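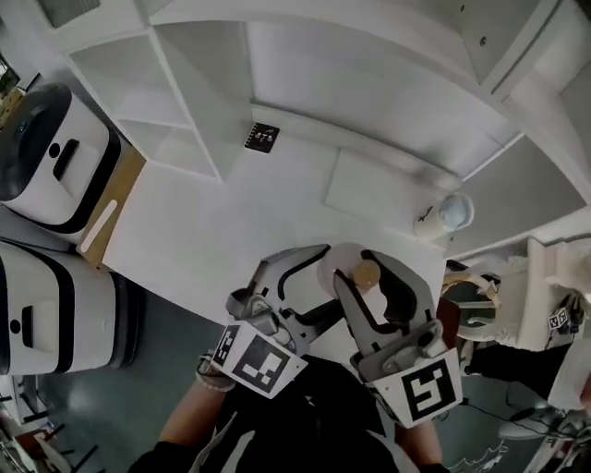 4.3 Comparing Finger Pads on the Brindura Hand-Held Gripper

Run this comparison before you record anything you plan to keep. It takes an afternoon, and it will settle the argument your lab is already having about which pads are better. A new argument will follow, but that one belongs in Section 5.

You will need:

Both Brindura grippers, charged
The head-mounted camera and its strap
One thin, flat object
One upright bottle with a screw cap
The Grendari logging software, version 2 or later

Flat object test

1. Place the flat object on a pale table. If it is also pale, so much the better. Your robot will not get to choose its tablecloth either.

2. Bring the grippers in from both sides and pinch lightly. Stop closing as soon as the object moves with your fingers. The force readout should stay under 70.

3. Hold, set down, release. Do this 70 times with each set of pads. Yes, each set.

CAUTION: Keep sleeves, bracelets and lanyards out of the jaws. The jaws close on whatever is there and have no opinion about whose it is.

Bottle test

4. Stand the bottle upright and check that the cap is tight. Check again. The warranty has a paragraph on liquids and it is not a generous one.

5. Approach with the fingers open and the wrist level. Close until the pad touches the side of the bottle. 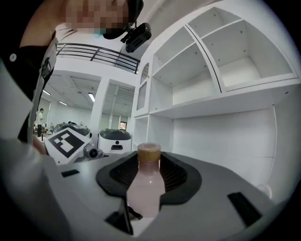

6. Wait for the Grendari status line to read HOLD before you lift. Lifting early gives you a shorter trial and a longer log file, most of it warnings.

7. Watch the live view from the gripper camera as you work. The wide lens bends straight shelves into bananas. Leave it alone; the software corrects for this later, and turning the focus ring will only make you start over from Section 3. 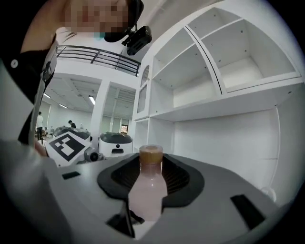 Figure 4-6. Bottle upright against the ribbed pad, seen from the gripper camera.

NOTE: Leave the marker tags uncovered. A thumb over a tag is the most common cause of error 235, and the second most common is the other thumb.

Rounded objects

8. Repeat steps 5 and 6 with something smooth and rounded. Use the Wulano mesh pads if you have them. Bring the second gripper in from the side, with its cable hanging free of the fingers.
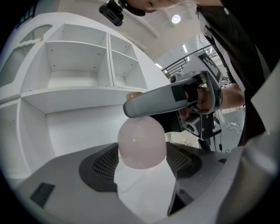 Figure 4-7. Second gripper reaching over a rounded object, mesh-textured pads on either side.

9. Save each set of pads under its own name. "Test," "test new" and "test new real" are all accepted by the software, and all will be regretted by you.

If the two sets score the same, keep the ones that are easier to clean. Pad removal is covered in Section 4.4.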